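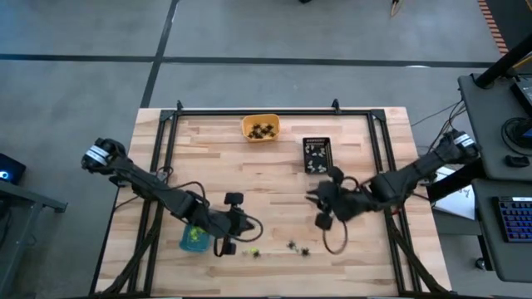
What I set out to do

My project for the second year writing module was to take a short story I'd already finished and translate it into a radio script, then write up how it went. The story is called The Ferry at Destcombe. It's about a woman who goes back to sell her late uncle's boat and ends up arguing with the man who wants to buy it. It had done all right in workshop, so I thought the script would be quick work. It was not quick work!

My supervisor was Sekar Sembiring, who read the story in September and wrote one thing on it, next to the opening paragraph: "Who is saying this?" I was quite cross about that for a week.

How the drafts went

Draft one was basically the story with the names moved to the left. I had a narrator reading out all the description (fog, ropes, more fog) and the two characters only spoke when she'd finished. I recorded it on my phone with my flatmate playing Brouwer, the buyer, and we both got bored before the boat had even come up.

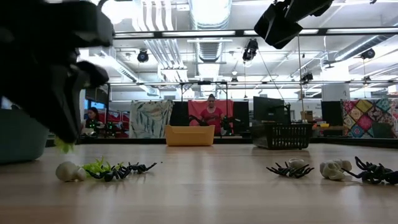 So for draft two I banned the narrator altogether. This was a bit mad, but it did force me to look at every line of description and ask if anyone in the story would ever say it out loud. Mostly they wouldn't. I lost 1000 words in one afternoon and missed maybe a sentence of them. The trouble was that people then started telling each other things they already knew -- "as you know, your uncle bought this boat in Hutero" and so on. Sekar put a wiggly line under every one.

Draft three is the one I've handed in. The narrator is back, but only at the start and for the bit on the slipway, and she's now clearly the niece, years later, getting some of it wrong.
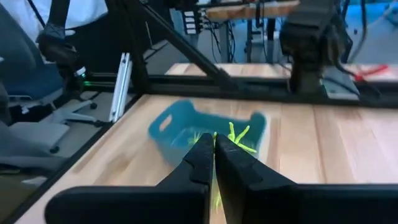 I also swapped the order of the two big arguments, so the one about money comes first and the one about the funeral comes when they're both tired. I wish I'd done that in the story as well.

What I'd change

The ending is still too long. Brouwer has a speech about the engine that I love and that everybody in the group told me to cut, and I've left it in. I'd also start reading aloud much sooner, on my own, with the door shut. My plan now is to go back to the prose version over Easter and try it with the new order.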